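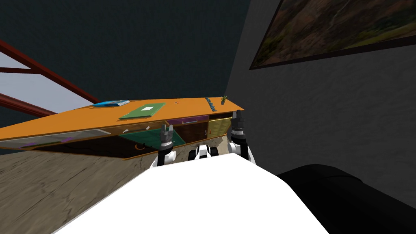 Gomari: a word list of paint and colour names

Last updated Jan 23, 2018

Gomari is a plain text collection of the names people give to house paints, wood stains and limewashes, together with whatever we could find out about where each name came from. It began as a spreadsheet on Vendula Skála's old laptop, grew a second sheet when Kiyoshi Sakamoto joined in, and by July had become too unwieldy to pass round by email, so now it lives in this folder and you are very welcome to it.

What's in the folder

names.csv holds the list itself, one name to a line. The columns are name, maker, year, family, source and notes. Year is the first year we have seen the name in print, so please don't read it as the year the paint was first sold (we made that mistake ourselves with the Pikberg cards and had to go back over the lot).

families.txt explains the 23 colour families. They are Vendula's, and they are a bit homely: "teal" sits with the greens, "brick" and "rust" share a family, and anything called stone, slate or pebble goes under grey unless the maker's own card puts it somewhere else.

sources.txt lists the shade cards, catalogues and trade leaflets we worked from. The oldest are from Flalotgate, a small paint works whose leaflets were kept in a box by Perihan Ertürk's family, and they are lovely things, with names like Wet Orchard and Second Best Blue. 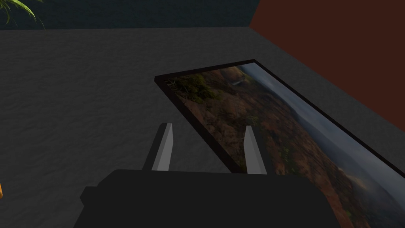

Mercy Koech wrote to us that the brick and rust family ought to be split in two, as decorators where she grew up would never use one word for the other, and that she'd happily do the sorting herself if we sent her the rows. We have sent them, and the split will be in the next version.

Things to know before you use it

Spellings are kept as printed, misprints and all. Where a card says "Marroon" so do we, with a remark in the notes column.

The list leans heavily on cards in English. There are 80 Turkish names, gathered and checked by Şengül Eren, and 15 Czech ones that still want a second pair of eyes.

We give no colour values. Old cards fade, scanners disagree, and Kiyoshi and I spent a whole rainy weekend trying before we gave it up.

The Han cards are missing their back pages, so the year column is blank for those.

Using and sharing

Do what you like with the list, including selling things made from it. A mention of Gomari is kind but you needn't. If you have a shade card in a drawer somewhere, even a torn one, please type up the names and send them along with the maker and any date you can find.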